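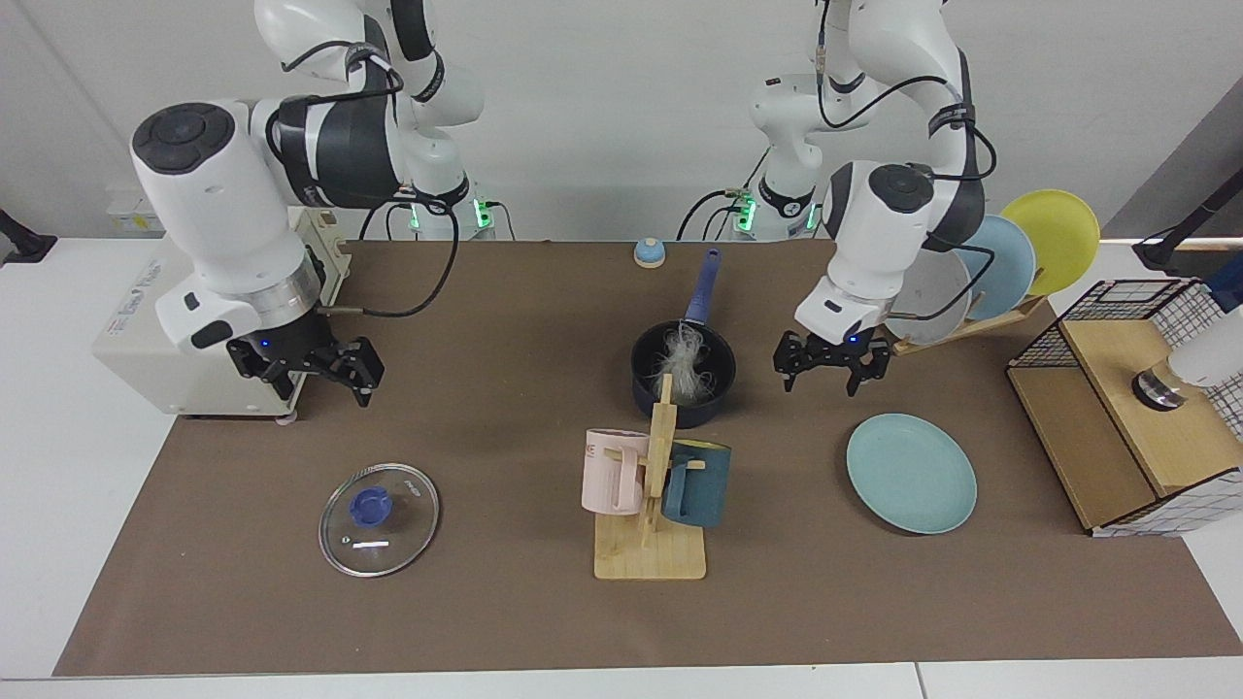

Gorwood 300 Masonry Heater Kit

Core kit for a one-story or two-story home, with bake oven

The Gorwood 300 is the heater we always wanted to build, and after years of fiddling with the smaller Gorwood 120 we finally got to do it. You light one good, hot fire, let it burn right out, close the damper, and the brick does the rest. The warmth comes off the whole face of the heater for the better part of a day. There's no fan and no thermostat, and nothing hums in the corner. If you've only lived with a metal stove, the first week feels a little odd (you keep wanting to put another log on!) and then you wonder how you managed before.

What you get is the core: the firebox, the upper burn chamber, the side channels and the bake oven, all cast and numbered and ready to stack. The outer skin is up to you and your mason. People have finished the 300 in brick, soapstone, tile and plain lime plaster, and we love every one of them. Orysia Kravets keeps a folder of finished heaters in our Dorkitz showroom, and she'll happily go through it with you for as long as you like.

How the burn works

Air comes in low through the door frame and again through a slot at the back of the firebox. The fire burns fast, much faster than in a stove you'd bank down for the night, and the gases rise into the upper chamber, where they finish burning. From there they roll down both sides of the core, give up their heat to the brick, and leave at the base into the chimney.

A full load is split wood, stacked loosely and lit from the top. Top lighting matters a lot with this heater. If you light from below, the whole load catches at once, the upper chamber is still cold, and you'll see a dark chimney for a good while. Light from above and the flame works its way down through the load, clean from early on.

When the last of the coals have gone dull, close the damper. Wait for that. A closed damper over live coals is dangerous, and we fit a damper plate with a permanent gap for that reason, but the gap is a backup and should never be your plan. Keep a carbon monoxide alarm in the room and test it.

The bake oven

This is Illia Mykhailiuk's part of the design and he is very proud of it, as he should be. The oven sits above the firebox and opens on the same side as the fire door, or on the opposite side if you order the through-wall version. It's a white oven, so the smoke goes around it and never through it. You can bake while the fire is burning, though the floor runs fierce at that point and bread will scorch. Most owners wait until the fire is out, then start with flatbreads or pizza, move on to loaves, and leave a pot of beans in overnight.

The oven floor is a single loose slab sitting on sand. It can be lifted out and turned over if one side gets stained or chipped. Please don't mortar it in. We've seen it done, and a slab with no room to move will crack.

What's in the kit

Cast core blocks, numbered, on two pallets
Fire door with glass, frame and gasket
Oven door with handle and gasket
Ash door and ash drawer
Damper plate and pull rod
Two cleanout covers
Refractory mortar, dry, in bags
Expansion board for the gap between core and skin
Door anchors and stainless screws
Printed build book, with a drawing for every course

What's not in the kit

Skin materials, hearth slab, chimney, outside air duct and the foundation are all left out, since they change so much from house to house. We can supply the air duct as an extra.

Sizes and clearances

Core height with bake oven: 184 cm
Core width: 120 cm
Core depth: 80 cm
Doors: fire door on the front, oven door front or back
Chimney connection: base, left, right or back

Those are core sizes only. Your finished heater will be bigger all around, depending on the skin. Clearance to framing and finishes has to follow your local code, and the build book has a page for your inspector with the drawings they normally ask for. Talk to your building department before you order. It saves so much grief, and in our experience inspectors who see the drawings early are a pleasure to deal with.

Foundation

A masonry heater is heavy, and the 300 is the heaviest we make. It needs its own footing, tied to nothing else, carried down to solid ground. A wood floor won't hold it, even one that feels like rock underfoot. If you're building new, put the footing in with the rest of the concrete. If you're adding to an existing house, you'll be cutting the floor open and building up from below, so get a structural engineer to look at it first.

With a basement, the usual way is a block support built up to floor level with a reinforced slab on top. That leaves a nice hollow space for an ash dump, and we sell a floor grate and chute if you want one.

Who can build it

A mason who has built a heater before will find the 300 very friendly. A good mason who hasn't can also do it, with the build book and a phone call or two to Ostap Moroz, who answers build questions most mornings and really enjoys them. Handy owners have stacked the core themselves, and we're glad to help with that, but please hire somebody for the chimney.

The core goes up dry first. Stack it all the way with no mortar, check every course against the drawing, open and close both doors, and then take it down and build for real. It sounds like double the work. It goes quickly, and it's by far the most fun part of the job.

Mortar joints are thin, thinner than most bricklayers are used to. Dampen the blocks, butter lightly, set, tap, wipe the inside face with a wet sponge. Any mortar left sticking into a channel slows the gases down and collects soot. Keep the expansion board in place between core and skin on all sides. The core grows as it heats and the skin hardly does, and that gap is what keeps your plaster in one piece.

Curing and first fires

Leave the finished heater alone for a few weeks with the doors and damper open. After that, start with a fire made from a handful of kindling, once a day, and make it slightly bigger each day until you reach a full load. You may see damp patches on the skin and drips at the ash door. That's water leaving the masonry and it's fine. Go back to a smaller fire if you hear sharp cracking sounds.

If you finish in January, with snow on the ground and a cold house, the temptation to skip ahead is huge. Keep a space heater going and stick to the schedule.

Options

Heated bench. Runs off either side, with a bypass damper so you can send the gases straight up when you're starting cold. Silvia Koubek drew the bench channels and will adapt them to your room if you send a floor plan.

Through-wall oven. Fire door in the living room, oven door in the kitchen. It's our favorite layout.

Water coil. Stainless coil in the upper chamber for preheating hot water. It must be piped by a licensed plumber with proper relief valves, and it can't be added later.

Nazarenko door set. A heavier cast door with an arched top, made for us in small batches. The arch needs two special blocks, so tell us at the time of order.

Small version. If the 300 is more heater than your house needs, look at the Gorwood 120, which has the same firebox shape with no oven.

Wood

Any dry, split wood works, softwood included. Pine and spruce are lovely in this heater because the burn is so hot. Split it finer than you would for a stove, wrist-thick or a bit more. Wet wood is the one thing that will really spoil your results, so stack it a year ahead, off the ground, with a roof over the top and the sides open.

Care

Brush the glass with a damp cloth and a little fine ash when it hazes. Empty the ash drawer before it's full, into a metal can with a lid, and keep the can outdoors away from the house. Open the cleanouts once a year and vacuum the channels when everything is cold. Have the chimney swept on the same visit. Door gaskets press into a groove and can be changed in a few minutes with no glue.

Hairline cracks in plaster near the doors are common in the first winter. Wait until spring, then fill them with lime putty.

Ordering and delivery

Each core is cast to order at our Futia shop. Berkay Yaman handles scheduling and will give you a casting date once we have your drawings and your choice of chimney side. The pallets come by truck with a lift gate, to the curb or the end of a firm driveway. Have a dry place ready for them, under cover and off the ground, and check the block numbers against the packing list before the driver leaves. Damaged blocks are replaced free, but tell us early so your mason isn't kept waiting.

Spare gaskets, glass, damper rods and oven slabs are kept in stock for every Gorwood heater we've made.

Build book revised 11/12/2018. If yours is an older printing, write to us for the new pages on the bench bypass and the arched door.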